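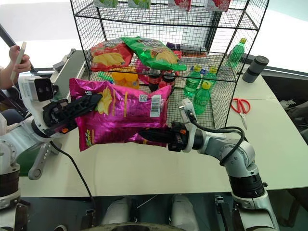
Quem somos

Olá! Se chegaste a esta página, é provável que tenhas lido um dos nossos textos e queiras saber quem está do outro lado. Sou eu, basicamente (mais uma pessoa que trata das contas e do servidor, e que prefere não aparecer). Somos 2, trabalhamos a partir de Sencombe, e o Selex é um boletim em português sobre energia e segurança nuclear, escrito para quem não é engenheiro.

Comecei isto em agosto, numa altura em que andava a traduzir relatórios técnicos e chegava ao fim do dia com a cabeça cheia de siglas. Os meus amigos perguntavam-me coisas ao jantar: o que é uma piscina de combustível, porque é que um reator desligado continua a precisar de água, se o iodo serve para tudo (não serve!). Fui respondendo por email, os emails foram sendo reencaminhados, e às tantas já havia gente que eu não conhecia a pedir para entrar na lista. Hoje somos mais de 700 assinantes, o que para um boletim sobre válvulas e inspeções me parece uma pequena loucura.

O que publicamos

Sai uma edição por mês, normalmente comprida. Costuma trazer um tema principal, umas notas curtas sobre licenças e paragens programadas, e as respostas às cartas dos leitores, que são a minha parte preferida. Já vamos em 87 edições e estão todas no arquivo, incluindo as primeiras, que têm gralhas e um esquema de um gerador de vapor desenhado por mim de que não me orgulho nada.

Além do boletim temos o Rai, o nosso glossário. Nasceu como uma folha com meia dúzia de termos e foi crescendo: becquerel, sievert, contenção, calor residual, gerador de emergência e por aí fora. Cada entrada tem uma explicação curta e outra mais longa, para quem quiser ficar mais um bocadinho. Se achares que falta alguma palavra, escreve, que eu acrescento.

E há a Hundia, a série de conversas gravadas. São 70 minutos de cada vez, quase sem cortes, com pessoas que trabalharam em centrais, em proteção civil ou em laboratórios de medição. Dá um trabalhão a preparar e por isso só sai quando sai.

Como trabalhamos

Lemos os documentos originais sempre que estão disponíveis e pomos a referência no fim do texto. Quando uma notícia ainda está a mexer, esperamos. Já perdemos muitas "novidades" por causa disso e não me faz diferença nenhuma, há imensos sítios que dão notícias ao minuto e fazem-no melhor do que nós. Se nos enganamos, a correção vai no topo da edição seguinte e o texto do arquivo leva uma nota.

Não somos a favor nem contra a energia nuclear enquanto boletim. Eu tenho as minhas opiniões, claro, e quando as escrevo aviso que são minhas.

Quem paga isto

Os leitores, com donativos, e umas traduções que continuo a fazer à parte. Não aceitamos publicidade nem textos patrocinados, por isso escusam de mandar propostas (mandam na mesma, eu sei).

Falar connosco

O formulário está na página de contactos. Costumo responder de manhã cedo, antes das 9h, com o café ao lado. Perguntas de alunos e professores passam à frente das outras, sobretudo em época de trabalhos. Para republicar um texto basta pedir e indicar onde vai sair.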